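Subject: Re: [mending-and-laundry] Folding dark things (was: the charcoal pile)
Date: June 2019

Catching up after a stretch of travel and I see the folding thread has reached the stage where people are quoting each other's quotes. I'll reply to the one that made me put my coffee down.

> I have read all the advice on this list about folding and I would like
> to register a complaint. Every method begins with "lay the garment
> flat." Has anyone here tried to lay a wrung-out pair of dark gray
> knit pants flat? It comes out of the washer as a rope. I shake the rope
> and get a shorter, fatter rope. I pull one end and the other end
> slides off the table. By the time I have found the waistband I no
> longer care which way the seams go.
>
> Also, I can't see anything. On a light shirt the creases show up
> and you know where you are. On charcoal there's just a dark lump,
> and some parts of the lump are darker.
>
> I do eight of these a week (we have a household of people who wear
> nothing else) and I am considering a drawer into which they will
> simply be thrown. Talk me out of it, or tell me what size drawer.

I have no objection to the drawer. I had the drawer for years. It was the bottom one in a Holtier dresser, the model with the runners that stick, and it worked very well until October, when the heavy things came out and the drawer stopped closing. Then it stopped opening. So I'm writing as a convert, with all the tediousness that goes with it.

You're right about "lay the garment flat." It's the laundry version of "first, catch your rabbit." The people who write the folding books start with a shirt that has already been ironed by somebody in another room. Getting from rope to rectangle is most of the job, and it gets half a sentence.

What I do, for whatever it's worth:

Don't shake. Shaking is fine for pillowcases. On a long knit thing it tightens whatever twist is already in there, and you get a nice snapping sound and no progress. I know it's satisfying. I still do it to towels.

Find an edge before you find anything else. It doesn't have to be the waistband. Everyone goes hunting for the waistband, which is always in the middle of the wad, laughing at you. A hem will do. Hems are thicker than the rest and you can feel them with your eyes shut, which on charcoal is how you'll be working anyway. Run the fabric between finger and thumb until it gets lumpy in a straight line. Put that end on the table and let it lie there.

Then hold down the bunched part, well in from the hem, and lift the far end a little with your other hand. A little! If you haul it up in the air the whole thing follows and you're back where you started, with a rope. You want it only just off the table, enough that the twist can turn over. Long things nearly always have one twist in them, sometimes two, and you'll see it as a tight band running up to your lifting hand while everything near the holding hand stays in fat folds. 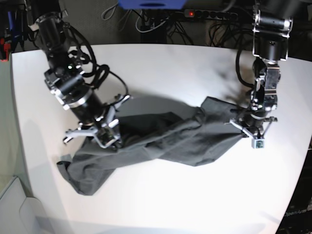
Once you've got the band, roll it between your fingers toward whichever side gives. It will go one way easily and the other way not at all, and you will try the wrong way first. Set it down, move the holding hand farther along, and do it again. Two goes is usually enough for pants. A long shirt takes more, and the sleeves are a separate conversation that I'm not ready to have on a public list.

Only then do you smooth it, from the middle out, with the flat of the hand. If there's a ridge that won't lie down, it's a pocket, or it's a sock. Check for the sock.

As to not being able to see: get a white surface under it. I resisted this as fussy. I was folding on a brown blanket on the bed, under a yellow bulb, at night, and blaming the pants. A white table makes the outline obvious even if the creases stay murky, and the outline is really all you need. If you don't have a white table, an old sheet over the one you've got does the same thing, although it will slide around and you'll end up folding some of the sheet in. I have put away a corner of sheet in a drawer and then walked off with the rest of it.

Somebody upthread recommended the Nultia folding board. I own one. It's a hinged plastic affair and it makes a lovely crisp shirt, provided the shirt is the size of the board. Ours aren't. It now lives behind the dryer, where I believe it's holding the dryer up.

Somebody else brought up the method from the Krūmiņa booklet, the one where everything is folded in thirds and then stands on end like toast. I tried that too. It's good, and I still use it for T-shirts, but the booklet claims 300 garments to a closet, and I'd like to see the closet. With heavy knits the toast falls over as soon as you take out a slice. I fold pants in half the long way, then in half again, then once more, and lay them in a stack — flat, boring, and you can pull from the middle if you're quick.

One more thing, and then I'll go back to lurking. Charcoal picks up lint from everything, and a white sheet is a generous donor. Use one that's been washed 1,000 times and has nothing left to give. The good flannel will cost you an evening with the lint roller. Ask me how I spent the first evening after my last trip.

If you decide on the drawer anyway, the answer is: bigger than you think, and with decent runners. And measure it with the pants in.

On the other business, whether the Flodthorpe swap is taking knits this year, I asked and was told yes, clean and folded, with "folded" underlined. I suspect they've been reading our archives. I'm bringing the gray cardigan that no one will claim and both of the tablecloths. If anybody wants the Nultia board, say so soon and I'll see whether the dryer can spare it.

Please trim your quotes. I had to scroll past the drying rack argument three separate times to get down here, and I was on the losing side of it.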